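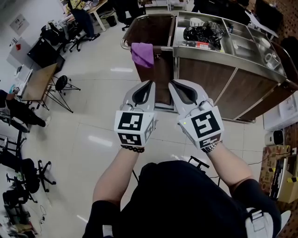

What did we want to find out?
If people put their cup back in the same spot when the cart top is divided up, and where the bags should go so they stop drifting into the cup bins.

Group: Milagros Ibarra, Callum Parsons, Agustina Gallardo
Shared Service Cart, report 2 (draft, sorry for typos)

Cart is stainless steel, brown wood-grain side panels, rounded rail on the near edge. Towel on the rail, purple one. Black plastic bags piled in the left compartment, glass mug in a compartment at the right end. Paper stays on the corner for now, needs a clip.

Asked 13 people in the building. Most said bags are the problem. Two said they never use the cart at all. Callum logged 100 returns in December, we only used the ones with a time written next to them. Should of made a better form.

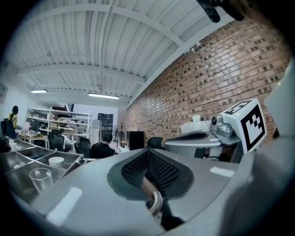
Which items get their own compartment?
Cups and glasses first, then anything with a lid. Bags go in whatever bin is furthest from the glass.

Problems: steel bins are hard to label, tape peels at the corners. Tried writing on the tape before sticking it, bit better. Glass against metal is noisy, Agustina wants liners. Lorena Salinas in the office said ok to liners if they come out for washing.

Still to do
- cut liners (Milagros)
- second towel
- redo the retruns chart, axis is wrong
- send draft to Eilidh Morrison by 9 Feb 2024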